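Zomcombe Rainfall Notes

Daily rainfall readings from two home gauges, one in Lallville and one in Bulham, typed up from paper notebooks. Last updated Jul 18, 2023.

Contents

readings.csv has 1035 rows, one per gauge per day. Lallville accounts for 606 of them and Bulham for the rest. The columns are date, site, rain_mm, read_time and note. Amounts are in millimeters. A zero means the gauge was checked and held no rain — a blank means it was not checked.

gaps.csv lists the missing days for each site. The longest gap is at Bulham and starts in October, when the gauge post was replaced.

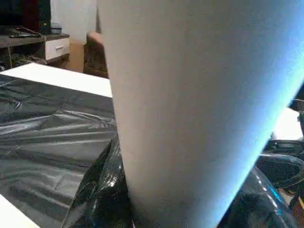

Trace amounts are written as 0.1 in both files. The notebooks used a "T" for these, and the original mark is kept in the note column.

Known problems

Read times at Bulham are often rounded to the hour. A few Lallville entries cover two days of rain and are marked "2d" — leave them out if you need daily totals. Snow was melted before measuring.

The Kariuki script in the tools folder makes monthly sums. It skips any month with blanks unless you pass --partial.

License: CC BY 4.0. Corrections are welcome as pull requests.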